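Nutville Town Clock Group
Minutes of the meeting held 13/01/2018

Present: 18 members, plus the bookkeeper. The minutes of the last meeting were read and accepted, with one member noting that the word "soon" appeared in them again.

1. Clock repair quote
Gristeck has sent a price of 2682 dollars for the striking side. The chair asked what the money covers. The letter says "gears and fitting" and gives no list. Two members thought this was fair for an old clock. Others doubted it, and pointed out that the same firm promised the hands would keep time by September, and they don't.

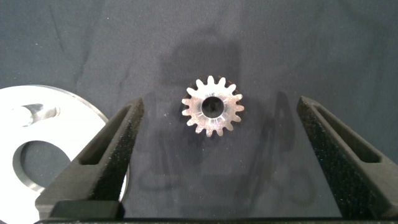
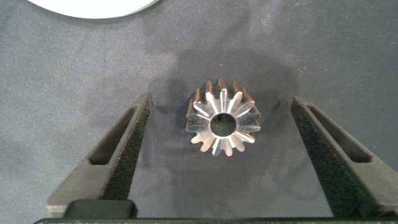

Small metal gears, one spur and one bevel.

It was asked why the whole striking side must come out if only a few parts are worn. No one present could say. Agreed to write back and ask for a priced list, and to get a second quote from Kerr. Nothing to be paid until both are in hand.

2. Sudholm offer
Sudholm has offered to pay half if its name goes on the clock face. The secretary read the letter twice. Members wanted to know how big the name would be and for how many years. The letter is silent on both. Vote to accept as it stands: 3 for, the rest against.

3. Tower stairs
Handrail still loose. Reported last year as fixed. To be looked at by someone who will climb to the top this time.

4. Other business
A request to ring the bell for weddings was put off until the bell rings.

Meeting closed at 2 p.m.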